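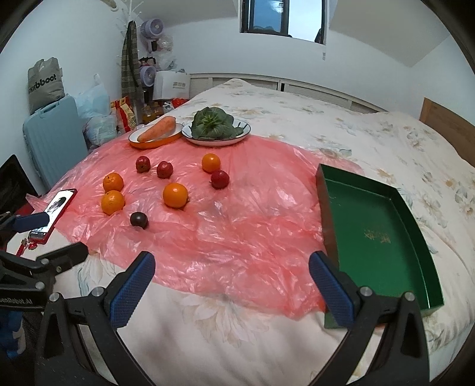
Mirjam Strebel
Build lead and chief screw-tightener, Andholm home gripper project

14 shares | 3 comments

Pre-session check, hand-held grippers

I run this list every time we pick up the grippers, and I love it, because it catches things! It takes 12 minutes with a second person reading out the lines. Mark each one OK, FIX or STOP. One STOP and the session waits.

1. Finger screws. OK
Every screw head snug, driver held straight, no extra muscle. Plastic threads strip fast. I put a dot of paint across each head last month and they still line up.

2. Blue pads. OK
Press along the whole pad with a thumb. No lifted corners, no grit in the texture. Wipe with a damp cloth and let it dry before touching food.

3. Jaw travel. FIX
Open and close 30 times, slowly, then fast. The left finger had a faint click near the end of its travel. Benedikt found a burr on the slide and took it off with a nail file – smooth as butter now. Check again next time.
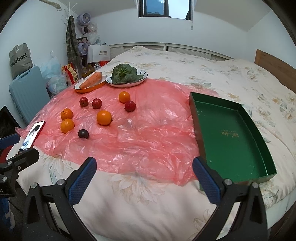 Jaws open, tray empty, fruit and plates laid out.

4. Work surface. OK
Sheet under the produce, nothing sharp on the bedding, tray within reach without leaning. A bed is a pretty forgiving place to drop an orange, but it sags, so push down next to the tray and see if it tips.

5. Two grippers at once. FIX
Two-person work is my favorite part of this build and also where fingers get pinched. Agree on who goes in first, and say "in" and "out" out loud. The second gripper comes in from the right, over the rim of the tray, and its cable curves down on that same side, so whoever holds it keeps their feet clear of the loop. I want a strap on that cable. Benedikt has one in the Rellska box. 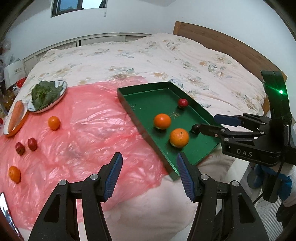
Indicator lights get their own line this month, after we ran half a session in August with a unit switched off. Both people look, both people say the color. Green on top of the housing, as on the right-hand unit, is what I write down before anyone reaches for an apple. No light means STOP.

6. Phone mount. OK
Clamp tight, phone can't wiggle. Give the bracket a gentle shake. 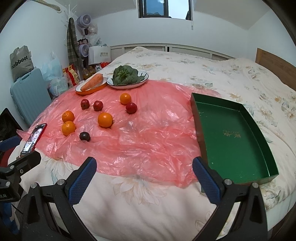 7. Putting away
Power off, jaws closed, pads wiped, cable in a wide coil. Batteries come off the charger before bed.

Comments (3)

Benedikt Wyss
Strap found, it's the wide one. Can we move line 3 ahead of line 1? I keep loosening screws to get at the slide and then doing them all over again.

Mirjam Strebel
Yes! Swapping them in the next version.

Benedikt Wyss
Also bring the small driver back, please – it's in your coat.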